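双臂台左臂腕部掉力，夹爪直接砸到杯口，求排查思路

版块：协作臂与桌面臂 / 故障求助
回复 8

楼主 shuangbi_laozhou
设备是两条黑色桌面臂，面对面装在一张白桌上，控制盒用的是 Kirniretti 的老款，固件没动过。任务很简单，左臂把杯子夹起来放到盘子里，右臂在旁边等着接应，腕上带一个小相机。

故障现象：左臂走到杯子上方准备下降的时候，腕部电机突然没力，夹爪往下一沉，磕在杯口上。控制盒这边报错 305，手册里写的是“关节通信超时”，没有更多解释。断电重启以后能正常回零，再跑又是好的，隔一阵子再来一次。

从换上这套末端开始算，一共跑了 1547 个循环，出了 6 次，全部是左臂，全部是腕部那个关节。右臂一次都没有。

已经做过的：
换过腕部电机，没用。
换过电源，没用。
速度降到一半，还是出过一次。
日志里掉力之前电流没有尖峰，温度也正常。

现在这只杯子磕了没事，但是我们后面要换玻璃量杯，这样肯定不行。另外调试的时候人手经常伸进去摆杯子，我也担心安全问题。

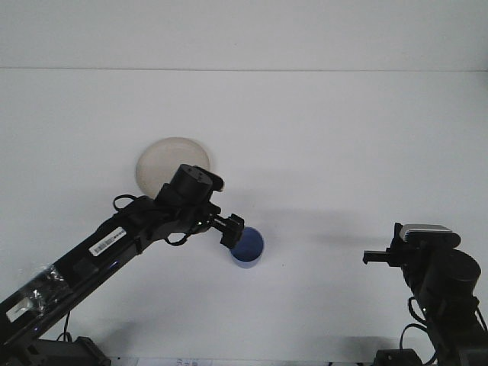 控制周期是默认值，两条臂各走一路总线，没有串在一起。左臂的总线线缆从底座一路走到腕部，中间在连杆上固定，到腕部留了一段余量。右臂是同样的走法，不过装的时候是另一个同事弄的，余量留多少我没有量过。

想问两个问题：一是 305 有没有可能是软件引起的，二是掉力的时候能不能让它保持住，不要往下掉。

1楼 xianshu_A7
先查线。只在一个关节、只在某个姿态附近出现、重启就好，八成是线缆或者插头接触不良。你把臂停在出事的那个位置，使能打开，速度给零，用一根塑料棒轻轻拨腕部那段线，看报不报 305。别用手拨，掉下来夹到手不是闹着玩的。

2楼 Lahlou用户2
我不太同意一上来就说线。我们那边 Lahlou 的控制盒也报过通信超时，查了一个礼拜的线，最后是上位机的问题。相机采图和控制发指令放在同一个线程，图像一卡，指令就断，关节等不到指令就失能。楼主右臂带相机，采图是不是和控制跑在一起？

3楼 xianshu_A7
回 2楼：如果是上位机卡，应该两条臂一起报，至少左臂所有关节一起报。现在只报腕部一个，说不通。

4楼 Lahlou用户2
回 3楼：不一定。有的固件是轮询的，哪个关节先超时就报哪个，后面的不再记录。腕部的编号排在最后，轮到它的时候时间已经用完了。当然两条臂各走一路，右臂从来不报，这一点我解释不了。楼主最好把时间戳贴出来。

5楼 楼主 shuangbi_laozhou
采图是单独的进程，控制在另一个进程里，但是在同一台机器上。时间戳我看了，6 次里面控制进程的周期都没有超，最长的一次也在正常范围。所以我倾向于不是上位机。

按 1楼的办法试了。停在杯子上方，拨线，拨到第三下就报 305，腕部马上掉下去。换几个别的姿态拨，都不报。应该就是这段线了。

6楼 jiaju_xiaoguan
补充一点，只换线不解决问题。线缆在腕部来回弯，弯曲半径太小的话，新线用不了多久又断芯。外皮看着是好的，里面已经断了一部分，弯到某个角度才断开，伸直又通了，所以你的日志里看不出规律。

建议：
换高柔线，不要用普通的排线或者网线改的。
插头那一端加应力消除，固定点离插头远一点，让弯曲发生在线身上，不要发生在插头根部。
余量留够以后，把腕部转到两个极限各看一遍，确认线既不绷紧也不会挂到夹爪。
固定用扎带座或者线夹，胶带时间长了会滑，一滑余量就跑了。

我们现在用 Jasness 的线夹，底座是螺丝锁的，没再出过这种事。便宜的也行，能锁住就可以。

7楼 anquan_gebi
说一下安全的部分，前面几位都没有怎么提。

楼主问掉力的时候能不能保持住。这种小关节一般没有抱闸，失能以后就是自由状态，靠减速箱那点阻力，带着夹爪肯定要往下走。软件里做保持没有意义，通信都断了，指令发不进去。能做的有几件：

第一，看固件里有没有“通信超时后的动作”这个参数。有的驱动可以设成超时后锁在当前位置，有的只能失能。Kirniretti 老款我没用过，你翻一下参数表。如果可以改成锁位，要先想清楚，锁位意味着夹到东西也不会松，人手伸进去的时候反而更危险，所以力矩上限要一起调低。

第二，一个关节报错，另外一条臂也要停。你现在是左臂报错，右臂怎么处理？如果右臂继续走，两条臂会撞。

第三，人手进工作区之前必须断使能，按急停也行，光靠程序暂停不算。程序暂停的时候关节是带电的，指令一恢复就动。

第四，换玻璃量杯之前，先用现在的杯子把修好的线跑够次数再说。

8楼 楼主 shuangbi_laozhou
统一回复一下。

线拆下来了，腕部插头往后一小段，弯折的时候量通断，有一根信号线时通时断，和 6楼说的一样。外皮完好，拆之前真看不出来。

新线订了 Cerholm 的高柔款，插头重新压，固定点往后挪，连杆上改用线夹。右臂那根也一起换，虽然没报过错，装的时间差不多，不想等它坏。

参数表翻到了，超时动作有两个选项，失能和锁位，出厂是失能。这个先不改，7楼说的夹手问题我们要讨论一下，力矩上限现在设得偏高，直接改锁位不放心。

右臂之前确实没有联动，左臂报错以后右臂会把当前动作走完。现在加了一条，任意一条臂报错，两边同时停，已经人为触发测过，能停住。

2楼说的轮询顺序我也去问了，客服回复说 305 是每个关节单独计时，和编号没有关系。不过他们的回复前后有点矛盾，我先记着，换完线如果还报，再回头查上位机。

新线到了装好以后先用现在的杯子连续跑，跑完来更新结果。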